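Buying grippers before buying arms: a quick talk with the equipment lead at Livance

She had a quote open on one screen and our call on the other. Livance wants to automate a small packing line - bags, cans, plastic trays, nothing fancy - and she's the one who has to make the budget add up. We got her at 4 in the afternoon, between two other meetings.

First question, why start with grippers people hold in their hands?

"Money. An arm is a big check. I can try out fingers by hand and find out what we need before I sign anything."

She keeps the bench work simple. Pick up a tray, put it down, try another grip. The trays are the part she worries over. Slick walls, not much to hold on to.

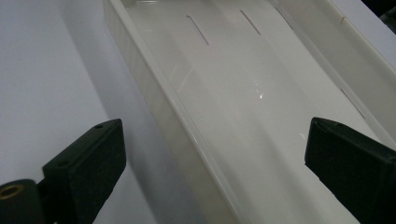

Black gripper fingers at a slotted off-white tray.

So which fingers? Two bids on her desk, one from Clarkeo and one from Karppinen. Clarkeo is cheaper up front. Karppinen puts spare fingertips in the price.

"I budgeted 400 for spares the first time. Just 400! Fingertips wear. Cables too. Now spares get there own line."

The Karppinen quote came in at 711 per pair. She hasn't said yes. Delivery is 9 weeks, and she wants the line planned by February.

What does she tell other small shops? Test with your own stuff, she says. Soft things and hard things on the same table, becuase a gripper that does fine with a can might be lousy with cloth.

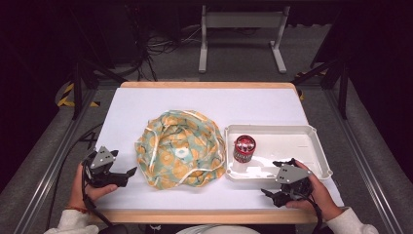 Two handheld grippers at the table, with a drawstring bag and a red can in a tray.

And the things people forget to budget for?

"Floor space. Tape, posts, a decent table. Somewhere for the cables to go. Then hours - someone has to stand there and do it over and over, and that's wages."

Arms come later, maybe from Seltberg, maybe leased. She likes leasing for the first year. Her boss doesn't. Still arguing about that one when she had to drop off the call.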